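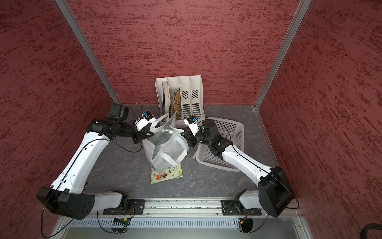 Teaching Two Arms to Open a Bag

Watch a person get a tote bag ready for a book and you'll miss most of it. One hand finds a handle, the other finds the rim, and the fabric goes wherever it likes. Rohani Ismail, who runs data gathering for the Watar project, could talk about those few seconds all afternoon (and she did, bless her!).

"A box is the same box every time," she says. "A bag is a new bag every time you touch it."

Her team's target is 1419 recorded examples, gathered in batches of 50.
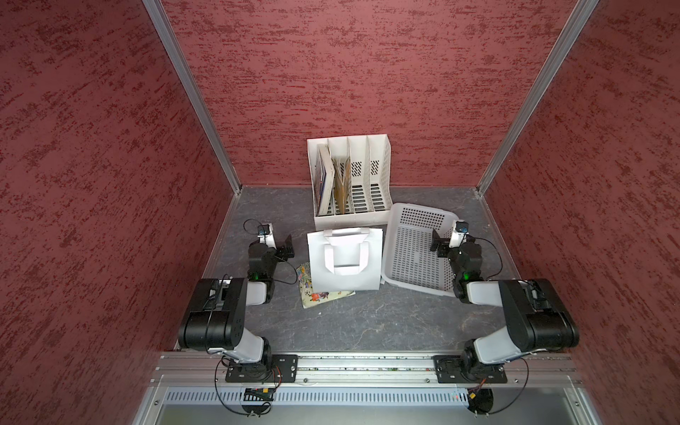 Each batch works with the same few things: the bag, a picture book, a white basket and a file organizer. What changes is how they lie. A handle folded down over the front is a different problem from one sticking up, and the learning system, called Getar, needs to meet both.

A soft bag can also sag or tip while the grippers are busy with it, and Ismail loves those examples.
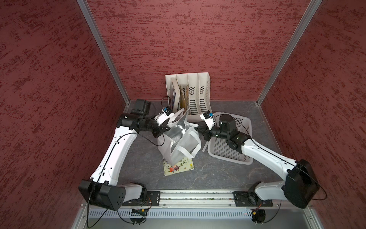 The bag, partly collapsed, with its silvery lining showing.

She keeps the clumsy tries as long as the arms find their way back. An early set of 100 was so tidy that Getar had no idea what to do with a crease, so the team recorded it all over again in July. They kept 88 of the new ones, and she still grins when she talks about them.

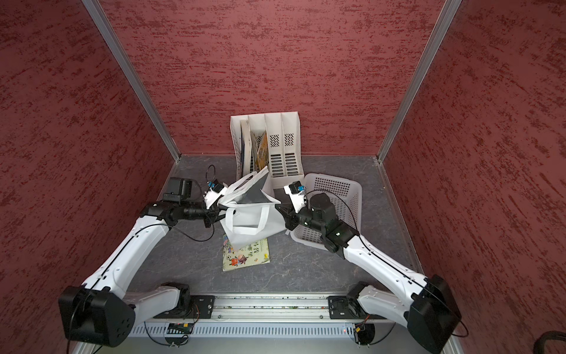

What comes next

Paper sacks, then drawstring bags, which Ismail is looking forward to and her colleagues are dreading. The recording goes on until the last batch is in.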